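Tapley Storage Bins: Your Questions

What size is the Tapley bin?
It holds 6 litres. It fits most shelves 28 cm deep or more.

Do the bins come with lids?
No. Lids are sold separately in packs of 2.

Can I put them in the dishwasher?
We don't recommend it. Wash by hand in warm soapy water and dry before stacking.

Can I use one for food?
Wrapped or tinned food is fine. Don't put loose food straight into the bin.

How do I stop stacked bins sticking together?
Stack no more than 4 and give each one a small twist as you lift it out.
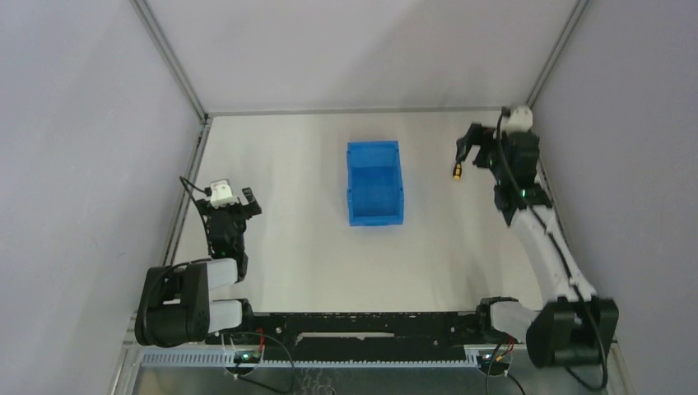 Open-top storage bin in bright blue, empty.

Can I return a bin I've used?
Only if it is faulty. Contact our Horudthorpe shop with your order number.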